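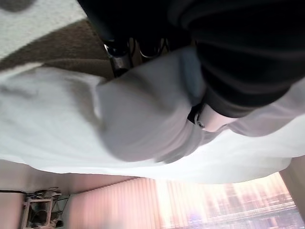
Weißer Stoff und Teppichboden, von nahem

Mit Mitte dreißig vom Sicherheitsdienst in den Stadtordnungsdienst, lohnt sich das?

Reynaldo Dalisay, Juni 2024

Hallo zusammen, ich lese hier schon länger mit und muss jetzt doch mal selber was fragen. Ich arbeite seit 2020 bei Wesus im Objektschutz, meistens nachts, und habe die Nase ziemlich voll (zwölf Stunden Pforte, danach noch eine Stunde Heimweg, ihr kennt das vielleicht). Für die Polizei bin ich in meinem Bundesland zu alt, das habe ich abgehakt. Aber die Stadt Cermont sucht gerade Leute für den kommunalen Ordnungsdienst, Quereinsteiger ausdrücklich erwünscht!

Jetzt meine Fragen. Wie läuft so ein Auswahlverfahren ab? Gibt es einen Sporttest? Ich laufe dreimal die Woche, bin aber kein Sprinter, und vor Liegestützen habe ich ehrlich gesagt Respekt. Und was ist mit einem alten Bußgeldbescheid, muss ich den angeben? Die Stellenausschreibung wollte ich hier verlinken, die Seite gibt aber seit gestern nur noch Fehler 404 aus. Meine Frau meint, ich soll einfach anrufen. Hat sie wahrscheinlich recht.

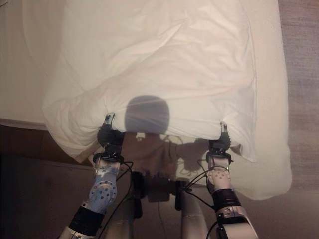

Ein weißes Laken über dem Bett, von zwei Roboterarmen gehalten

Ronaldo Manalastas

Hi Reynaldo, genau den Weg bin ich gegangen, allerdings in Viltstead und nicht in Cermont, also bitte nicht alles eins zu eins übernehmen. Bei uns gab es erst einen schriftlichen Teil mit Rechtschreibung, ein bisschen Rechnen und Allgemeinwissen, dann ein Rollenspiel und am Schluss das Gespräch. Im Rollenspiel musste ich einem sehr lauten Herrn erklären, dass sein Auto in der Feuerwehrzufahrt steht. Der Herr war der Sachgebietsleiter und hatte sichtlich Spaß daran. Bleib ruhig, stell dich vor, sag, was du willst, und lass den anderen ausreden. Das kannst du von der Pforte sowieso!

Sport war bei uns ein Lauf und ein Parcours, und wer dreimal die Woche läuft, kommt da durch. Ich musste außerdem 10 Liegestütze machen. Fang heute Abend an, dann hast du die bis zur Einladung locker drauf.

Zum Bußgeld: Lies genau, wonach im Bogen gefragt wird. Wird nach Ordnungswidrigkeiten gefragt, dann schreib es rein. Bei mir war es ein zu schneller Tag auf der Landstraße, im Gespräch kam eine einzige Nachfrage, und das Thema war durch. Verschweigen würde ich so was nie, gerade in dem Beruf.

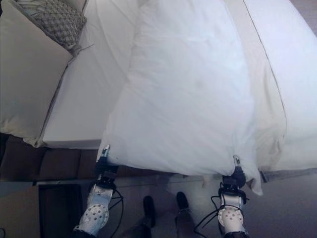

Das weiße Kissen, nahe den unteren Ecken gehalten

Noch was zum Geld, danach hast du nicht gefragt, aber du wirst dich wundern. Im ersten halben Jahr hatte ich netto weniger als vorher, mir fehlten vor allem die Nachtzuschläge. Dafür habe ich jetzt einen Dienstplan, der länger als vier Tage hält. Und die Lehrgangsunterlagen hat bei uns die Stadt bezahlt. Ein Kollege hat sich vorab privat einen Kurs bei Dagdag für 500 Euro gekauft und davon ungefähr nichts gebraucht, das Geld kannst du dir sparen.

Was ich unterschätzt habe, ist der Papierkram. Jede Ruhestörung, jeder herrenlose Roller, jeder Hund ohne Leine will aufgeschrieben werden.

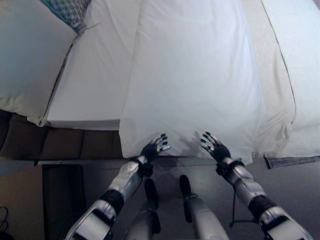
Wer gar nicht gern schreibt, wird damit nicht glücklich, und am Anfang saß ich nach der Schicht noch ewig am Rechner, bis mir eine Kollegin ihre Textbausteine gegeben hat. Frag, ob du einen Tag mitlaufen darfst. Ich durfte im Mai vor meiner Bewerbung mit, und danach war die Sache für mich klar.

nachteule_sued

Ordnungsdienst ist nicht Polizei, das sollte dir klar sein. Du kriegst den ganzen Ärger ab und darfst je nach Stadt kaum was. Mein Schwager hat nach einem Jahr hingeschmissen. Ausschreibung bekommst du beim Personalamt auch per Mail.

Reynaldo Dalisay

Danke euch beiden! Habe angerufen, die Stelle ist noch offen, und die Unterlagen schicken sie mir zu. Das mit dem Mitlaufen klärt die Dame vom Personalamt noch ab. Liegestütze Stand heute: sechs.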